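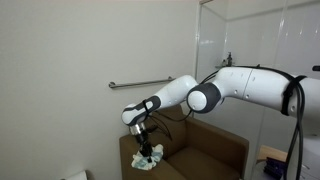

**Betreff:** Brauner Sessel, Fleck auf der linken Armlehne geht nicht weg
**Bereich:** Ollow, Polster und Textil
**Status:** in Arbeit

Hallo zusammen,

ich mache jetzt doch ein Ticket auf, am Telefon bin ich zweimal aus der Warteschleife geflogen (Lirunport-Hotline, ihr kennt das). Es geht um den dunkelbraunen Sessel, der unter dem Haltegriff an der Wand steht. Auf der linken Armlehne ist seit letzter Woche ein heller Rand, so groß wie eine Untertasse, und ich kriege ihn einfach nicht raus!

Was ich bisher gemacht habe:

- **Samstag, vormittags:** Nur mit dem Tuch und lauwarmem Wasser drübergewischt. Sah erst super aus, ich war schon ganz stolz. Nach dem Trocknen war der Rand wieder da, eher noch deutlicher.
- **Samstag, nachmittags:** Abdella-Polsterschaum drauf, 30 Minuten einwirken lassen, abgetupft. In der Mitte besser, außen leider nicht.
- **Am Tag danach:** Abgesaugt, mit der weichen Bürste in Strichrichtung. Es kam noch ein bisschen weißes Pulver hoch, vermutlich Reste vom Schaum.

Die rechte Armlehne und die Sitzfläche sind völlig in Ordnung, da habe ich auch nichts draufgemacht. Der Stoff ist leicht strukturiert, also kein Velours oder so was. Das Pflegeetikett unter dem Kissen ist so ausgewaschen, dass ich nur noch die 30 Grad lesen kann, und abziehen lässt sich der Bezug sowieso nicht.

Meine Fragen: Darf ich da mit Essigwasser ran? Und wenn ja, nur auf den Fleck oder gleich auf die ganze Lehne? Ich habe ein bisschen Angst, dass ich mir aus einem kleinen Rand einen großen mache ...

---

**Antwort von Tetsuya Matsuda**

Hi! Essig bitte erst mal weglassen. Der Rand klingt nach Schaumresten plus hartem Wasser. Nimm destilliertes Wasser und ein weißes oder ganz hell gemustertes Tuch, gut auswringen, und dann die komplette Armlehne von Naht zu Naht gleichmäßig feucht abwischen. Nicht reiben. Danach den Sessel ein Stück von der Wand abrücken, damit von hinten Luft drankommt. Föhn bitte auch nicht.

---

**Nachtrag von mir**

So, gemacht! Destilliertes Wasser hatte ich noch fürs Bügeleisen da, ein ganzer Rest im Kanister. Beim ersten Durchgang war das Tuch ordentlich grau, beim zweiten kaum noch. Getrocknet ist das Ganze in etwa 3 Stunden, bei offenem Fenster.

Ergebnis: vorne an der Lehne ist alles weg, man sieht da wirklich nichts mehr. Hinten, wo die Lehne an den Rücken stößt, ist noch ein schmaler Streifen, da komme ich mit dem Tuch schlecht in die Ritze. Ich probiere es morgen noch mal mit einem Wattestäbchen und melde mich. Ticket bitte so lange offen lassen!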